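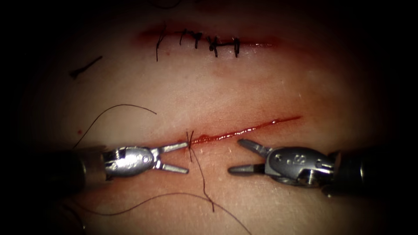

The Second Row

Montserrat Esteban had booked the skills room at Ridlow for two hours, and by the time she had found the light switch and signed the sheet it was down to an hour and three quarters. The sheet said Friday, April 26, 2024. The last name above hers was Durán, who had stayed until ten.

She needed 48 stitches in her logbook by the middle of May. She had 20. Ones that slipped did not count, and Dr. Idberg checked.

She had closed five on the top row before she stopped to look at them. The first one, on the left, was bad. The tail was too long and it ran down past the cut. The second and third were too close together. The fourth knot had bunched. The fifth was all right. It lay flat across the line and the ends were short, and she looked at that one longer than the others.

Her phone buzzed in her coat. It would be her mother, asking what time the bus got into Dindholm on Sunday and whether she would eat before or after. She let it buzz.

The lower row had the red in it. Idberg liked the red. He said people sewed differently when they thought something was bleeding, and he was right, and it annoyed her. She put the first stitch in at the left end and tied it. The long strand hung down toward the bottom of the pad and she left it there while she thought about the next one.

Her father had repaired sails. He had worked in a shed behind the house with a radio on, and when she was 6 he gave her a square of canvas and a needle and told her to sew a line from one side to the other. She had sewn all afternoon. He held it up to the window, said the spacing was poor, and pinned it over his bench anyway. It was still there when they sold the house. Her brother had taken it down and nobody could say where it went.

She looked at the top row again. The second and third, close together like that, were the same mistake. She always hurried after a bad one.

"Are you done with those?" Durán was in the doorway with his bag on his shoulder. He had come back for his charger.

"No."

He leaned over and looked at the pad. "The last one's good."

"I know."

"I'd count four of them."

"I'd count three," she said.

He found the charger behind the sink, said good night, and went out. She heard the elevator. She wrote a 3 in the logbook in pencil, put the pencil down, and went back to the lower row.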